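Sorting out the shoe shelf

The shoes by our front door had been bothering me since May. There is a shelf for them, a low wooden one I bought secondhand from a man in Plurmont for $20, but it had turned into a place to drop mail and gloves. The shoes went wherever people kicked them off.

Last week I pulled everything out, wiped the shelf down and started over. Two bags went to the donation bin. One pair of boots had a split sole and went in the trash.

I put the knit sneakers up high, with the white pair on top and the two sock-style pairs on the middle shelf, lavender at the left and pink at the right. They have tall collars and flop over if you stack anything on them, so they get the room. The red ones with the fluffy white trim and the black-and-white sneakers are at the bottom, right on the floor. 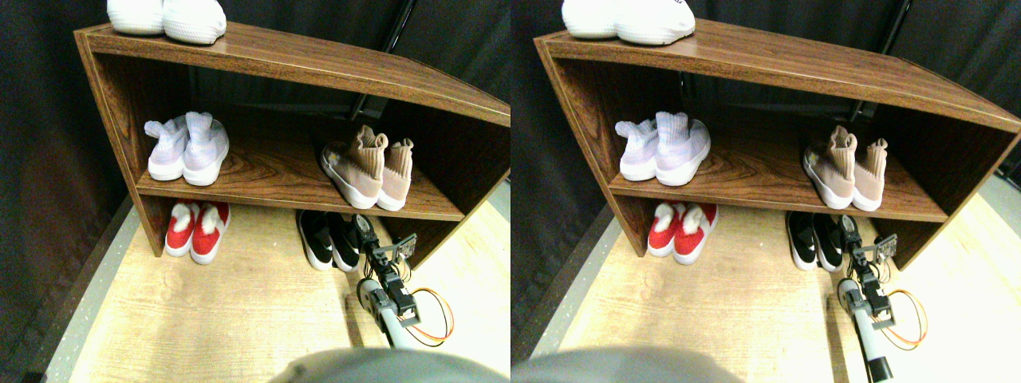
What I'd do differently

I should have measured first. Winter boots don't fit under the middle shelf - I tried them standing and lying down - so they live in the hall closet for now.

I also want a mat for the bottom row. The floor is light and shows every bit of grit.

Comments

Giorgia Ferraro: Where did the gloves end up?

Reply from author: In a basket in the closet, next to the boots.

Primo D'Amico: We cut a piece of old carpet for the bottom of ours. Shake it out every 2 weeks and it's fine.

Melaniia Semeniuk: Love the red ones!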